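# Telside Table Clearing Notes

A set of written notes and pictures on clearing a small table after a meal: scraps, spilled rice, a tray, a plate, a spoon, cups in a rack. Compiled by Felista Mfaume. Last revised 11/7/24.

## What is in it

- 200 short notes, one per table, plain text
- 3 tidiness ratings per note, each from a different reader
- a list of item names (`items.txt`)
- `disputes.txt`, which you should read before anything else

## Where I have doubts

The ratings run from 1 to 4. I don't trust them much. Two readers can look at the same tray and disagree over whether a few grains of rice make it dirty, and the guide we gave them in May didn't settle it. Jabari Bakilana rewrote the guide later, and his version is better, but the old ratings were never redone. If you average the three numbers you get something that looks precise and isn't.

"Cleared" is also shaky. Some readers took it to mean the food is gone. Others wanted the tray wiped and the plate put away. The Plasenora notes use the strict meaning and the Erkanberg notes use the loose one, so please don't compare the two groups and report a difference in how people clean.

I have been asked whether the notes show a best order for clearing a table. I don't think they do. Wrappers and paper first sounds sensible, and so does starting with the rice before it spreads. Over 200 people have now repeated the first rule to me as though it had been tested. It hasn't.

## Item names

Names are kept simple on purpose. `tray` is anything flat with a raised rim that carries other things. `board` covers boards and mats, and I gave up trying to separate them. `bin` is any open container with trash in it, even if it was sold for storing food. Cups are `cup` whatever their color, and a cup in the rack counts as put away even when it is lying on its side. 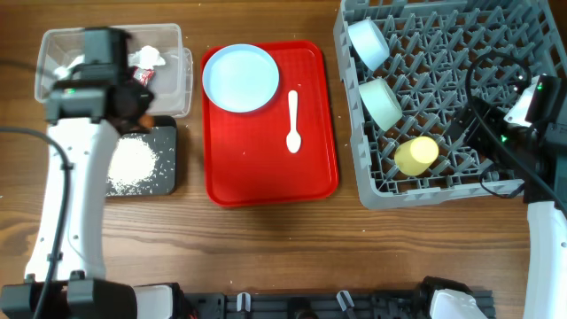 Rice gets its own label, `grains`, with no number attached. Early notes tried to give one and the totals were nonsense. Use `pile` for a mound and `stray` for anything outside it, including on the tabletop. Small bits that could be fruit or could be a cap go under `unsure`. Leave them there. Guessing makes the list look cleaner and makes it wrong.

## Known problems

- "Rack" and "drainer" are both used in the Durán notes
- Spoons left on a tray are sometimes missing from the item list
- Nothing in the ratings says whether a dish was washed

Contact: Felista Mfaume, Telside | © 2024 Telside | Back to top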